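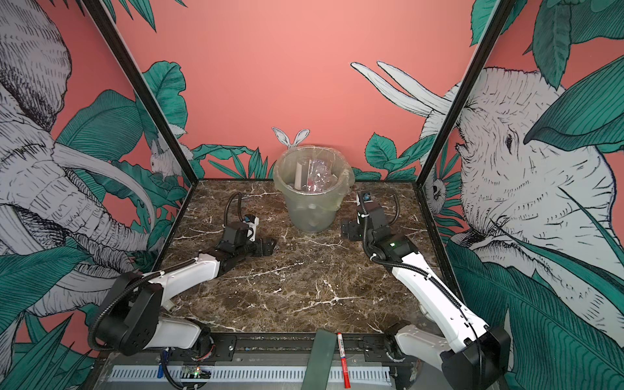 We have been promising a page about the jungle corner ever since it was finished, and so many of you have written to ask about it that I finally sat down one afternoon in February and got on with it. Koko, as we call the corner (the name was on an old paint can lid and it stuck), started as a plain booth with a table in it and nothing to look at. Now there are elephants! The big one on the left wall is my favorite, all fine black lines and wrinkles, with its trunk curled up and teal-green leaves crowding in around it, and I still find myself following the lines with my eyes when I should be clearing the table. The coral pink behind it was a bit of an argument. I wanted something sandy, the rest of the household wanted color, and I'm very glad I lost.

A little about the walls, for those who like to know. The pink is from Vellari, shade 3104, and it took 2 coats and a good deal of patience in the corners. All the drawing went on afterward, by hand, over 15 evenings, starting with the tusks – they had to be long and smooth and we wanted them done while we were still fresh. The leaves came last, and they were the part everybody enjoyed most, once the radio was on and there was no more measuring to do.

Visitors who come with children usually end up on a rabbit hunt. There's a small white one in the leaves on the left, and a pair of ears sticking up on the back wall behind the bin, which gets the biggest laugh. The owl-like face over on the right takes longer, and I won't tell you more than that, except to say look in the leaves.

The tabletop is brown marble with white and cream veins, and we chose it from Tengate after a long morning of walking up and down the rows. We very nearly went for something paler. I think the dark brown holds its own against all that pink, and it sits nicely with the band of leaves along the bottom of the back wall.

The bin is a plain see-through one with a clear bag folded over the rim, and wrappers and other odds and ends go into it. I did look at a painted one in the Athumani catalog, page 133, and I may yet give in – though I'm fond of those ears just as they are.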